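Call for participants: Two Languages at Home

The Kunen Centre for Language in Vorkholm is looking for households in which two or more languages are spoken every day. The study starts in September. We would like to have 164 households with us, and at the time of writing there are still places, in particular for families with grandparents living in the same home and for couples without children.

What the study is about

When two languages live in the same kitchen, they do not stay in their own corners. A person begins to ask for the salt in one language and finishes in the other. A child answers her father in the language of the school although he spoke to her in the language of his mother. Some words win in both languages and some are slowly forgotten, and very often the speakers have not noticed it themselves. We want to learn which everyday words are kept, which are borrowed and which are replaced, and if this is different between older and younger members of one family.

We have already made a smaller study of this kind. From it we have a list of 3,228 everyday words and short expressions, collected from people at home while they were cooking, repairing, shopping or putting children to bed. Many of these words are not found in the school books, or they are found there with another meaning. The new study will use this list as its starting point, and we hope it will become longer.

Who can take part

You can take part if you are 18 years or older and if you speak at least two languages with the people you live with. It does not matter which languages they are. It does not matter either how well you speak them, or if you can write them. People who say "I only understand it, I do not really speak it" are very welcome, and we had many good conversations with such people last time.

Children may take part together with a parent or guardian, who must be present during the whole conversation. A child may stop at any moment, also when the parent would like to continue.

Sign languages and regional languages count as languages in this study. If you are not certain whether your way of speaking is a language or a dialect, please write to us anyway. We will not try to decide this question for you.

We are sorry that we cannot accept persons who live alone in this round, also if they telephone with their family every day. A study about telephone conversations is being prepared and you may ask to be put on the list for it.

What we ask from you

Each household has five meetings with one of our interviewers. The first meeting takes place in our rooms in the Kokkinos building and the other four can be in your home or with us, as you prefer. In the first meeting we explain everything, you sign the consent form and we fill in a language history for each person: where you have lived, which language you used with whom, and which language you count in.

In the later meetings we do different small tasks. One time we talk about food and the tools in the kitchen. Another time we ask you to explain to a family member how to do something, for example how to change a bicycle tyre or how to make your bread. There is a meeting about relatives and what they are called, which usually takes longer than planned, and a meeting with colour words. 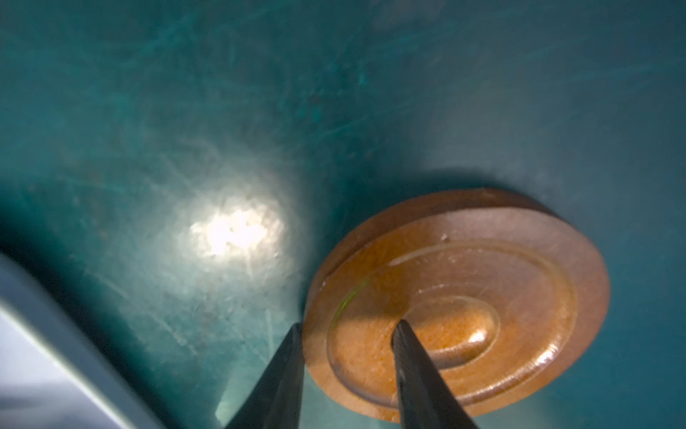 Colour words are useful for us because the languages cut them in different places, and a person with two languages has to live with two ways of cutting. In some languages one word covers everything from grass to the evening sky, and in others a speaker must choose between light blue and dark blue as between two separate colours. We do not use the clean paper cards which are common in such studies. We prefer worn things, such as this teal surface with its many fine scratches, a lighter and greyer part in the corner and a strong white spot of light on it, and we let two members of the household talk until they agree on a name or agree that they have none. There is no correct answer. Please tell us in advance if you are colour blind; you can still take part, and then this task is exchanged for one about sounds.

Between the meetings we ask one person in the household to keep a word diary. You write down, or speak into a small recorder which we lend to you, the moments when somebody used a word from "the other" language or did not find the word. A few lines in the evening are enough. The recorders are of the make Melteck, they have one button, and they are not connected to the internet. Please do not leave them running during the whole day, also not with good intentions, as your guests have not given their consent.

What you receive

Each household receives 800 kroner when the last meeting is finished. If you leave the study before, you receive a part of it which corresponds to the meetings you have done. Bus tickets to the Kokkinos building are paid separately, so please keep them. Coffee, tea and juice are served, and there is a corner with toys and books for smaller children.

We cannot give language lessons or tests, and we cannot write statements about anybody's language level for use at schools or authorities. Several families have asked about this and we must unfortunately say no.

Your recordings

The recordings are kept on a computer at the Centre to which only the study group has access. Names of persons, streets and workplaces are taken out when we write down what was said. You can ask to hear your own recordings, and you can ask us to delete a part or all of them until the results are published. You do not have to give a reason. If you agree to it on a separate form, short pieces can be played for students at the Centre. It is fully possible to say yes to the study and no to this form.

Interviewers

Our interviewers speak several languages between them, but certainly not all. When you sign up, please write which languages are used in your home and we will try to find a suitable interviewer. When it is not possible, the meeting is held in the language you have in common with the interviewer, and the tasks are done between you and your family in your own language. This has worked well before, with some patience from both sides.

How to sign up

Write to Gebremedhin Wolde, who is coordinator of the study, or leave a note with your telephone number in the post box of the Centre, on the ground floor of the Kokkinos building next to the lift. You may write in any language. It can take a little longer to get an answer if we need help with reading it.

Please tell us:
- how many persons live in the household and which of them want to take part
- which languages are spoken, and by whom
- if you prefer meetings in the daytime or in the evening (the latest meeting begins at 18.30)
- if anybody needs a hearing loop, a ground floor room or other help

We telephone to all who sign up, also to those for whom we have no place. The household should be able to do the first meeting in September. Later meetings can be moved if somebody is ill or travels.

Questions before you decide are welcome, and asking them does not bind you to anything.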